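Clurkent Kitchen Loan Library: Questions We Get Asked

Welcome, and thank you for stopping by! Consuelo Marín and Mylene Aquino look after the shelves here in Heltasstead, and between the two of us we have answered most of these at the counter more times than we could tell you. If yours is missing, please ask us when you come in.

Do I have to be a member to borrow?

You do, but joining takes a few minutes and costs $20 for the year. Bring something with your address on it. One membership covers everybody in your household, so your teenager can pick up the waffle iron on your card (and often does, we find, right before a sleepover).

What can I take home?

Toaster ovens, slow cookers, stockpots, colanders, cake pans, canning jars, cups and plates for a crowd, and a good many odds and ends that people only want twice a year. The list by the door had 795 items on it when we last typed it up in January. Knives stay here, I'm sorry to say.

How long may I keep things?

Two weeks for small items and one week for anything with a plug. You can renew once by phone if there's no one waiting. Toaster ovens go out constantly in the fall, so please don't be hurt if we say no in November!

How much room does a toaster oven need?

More than you'd think. Measure your counter before you come, and remember to leave several inches free at the back and sides, and nothing sitting on top while it's on. Give the door room to drop open too. Mylene once carried one home all the way to Udside and then had to run it on her dining table for the whole week.

Do I need to clean everything before I return it?

Yes please. For a toaster oven that means emptying the crumb tray and wiping down the rack and the glass once it has cooled completely. Colanders are the ones that come back with surprises, usually a bit of rice or orzo stuck in the holes. Soak the colander upside down in warm soapy water, go over it with an old toothbrush from the outside in, and let it dry before you pack it. Cups only need an ordinary wash, though do look around the handle, where coffee likes to hide.

Can the plastic things go in the dishwasher?

Top rack only, and with the heated dry turned off if your machine lets you. If there's a yellow sticker on the bottom, wash it by hand.

What if I break something?

Tell us, and don't lie awake over it. Things get dropped. We ask for the cost of a replacement up to $61, and for a chipped cup we usually ask for nothing at all.

May I donate my old kitchenware?

We'd love that, as long as it's clean and whole and, if it plugs in, working. The Demchenko family gave us roughly 74 pieces when they moved, and we're still finding homes for the casserole lids. Please don't leave boxes outside overnight, the rain gets them.

When can I come by?

We're open from 10 in the morning until 4, and returns can be left at the side counter until 6. Ring the bell if you don't see either of us, we're probably in the back with the lids.

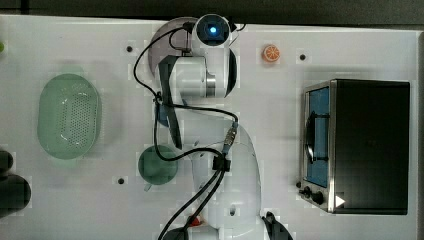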